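Shared table in the Plaremcombe lounge gets a tidy-up plan, again

The long table in the second-floor lounge at Plaremcombe is to be cleared and rearranged this November, under a plan that residents have now heard in one form or another three times. The building's management firm, Starkix, says this version will stick. Readers of this page may remember that it said so in the spring as well.

The new scheme is simple enough on paper. Everything that lives on the table goes to the back, in a single row against the wall, and the front is kept free for people who want to sit down and use it. Bottles stay upright, packets stay upright, and anything without a label showing is treated as lost property after 5 days. A printed notice to this effect went under every door last month. It ran to two pages, one of which was a map of the table.

What the notice did not say is why a row against the wall should work when a row against the wall was more or less what we had before. The earlier plan called for a tray. The tray disappeared. The one before that called for a basket under the table, and the basket filled up with umbrellas and a single roller skate, which is still at the front desk if it belongs to you.

Starkix puts the total cost of the lounge work at $2,679. That covers a deep clean, a coat of white paint, new felt feet for the chairs and something listed as "surface planning." We asked what surface planning was and were told it was the planning of surfaces. A set of shelves, which is what most people on our floor asked for in the survey, was priced separately by Lerker at about $3,000 and turned down as too expensive. Anyone can do that subtraction. For a little more than the price of being told where to put our stuff, we could have had somewhere to put it.
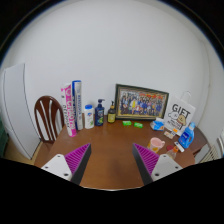 Plaremcombe Residents' Club — Second Floor Pages

Fair is fair, the back of the table does look orderly. The pump bottles and the flip-cap bottle are in line with the tall packages, and the group photograph in its dark frame has the middle spot, propped against the wall. Management's notice describes the photograph as "the natural focal point of the arrangement." Plenty of us would prefer to see it hung up. A nail was not in the budget, apparently, and residents are not allowed to put holes in fresh paint.

The bottles are a sorer subject. Several floors share this lounge, and the habit of leaving toiletries there goes back to the months when the bathroom cabinets were being replaced. The cabinets were finished long ago. The pump bottles never went home. Starkix's position is that they may remain as long as they are "in current use," and the notice gives no hint of who decides that or how. Is someone going to weigh them? The same notice has a separate rule for food, which may stay if it is sealed, and no rule at all for pictures.

There is also the question of whether a shared table in a lounge is the right place for soap and snacks to stand side by side. Our club raised it at the last building meeting and got a nod and a line in the minutes. A separate bin for bathroom things was suggested from the floor, and Starkix promised to look into it. That phrase has a long history in this building — the hall light outside the laundry was looked into for most of a year.

Supporters of the plan say it should be given a chance before people complain. They point to the reading room at Fragkou, the sister building across the courtyard, where the same rule has been in place since summer and the tables are said to be clear every morning. We went over to see for ourselves one evening around nine. The tables were clear, and the windowsills were full.

None of this is going to ruin anyone's winter. The table is a good one, with a warm red-brown top that is worth seeing, and having enough room to open a newspaper on it would be welcome. But residents have paid for a plan twice already through the common charge, and the least we might expect on the third go is a figure for how it will be checked and by whom. The notice offers a review "in due course."

Comments on the plan can be left in the box by the elevator until the end of the month. If you own anything on the table, put your apartment number on the bottom of it before the deep clean begins. Items that are unmarked will be taken to the front desk, where they will be joining the roller skate.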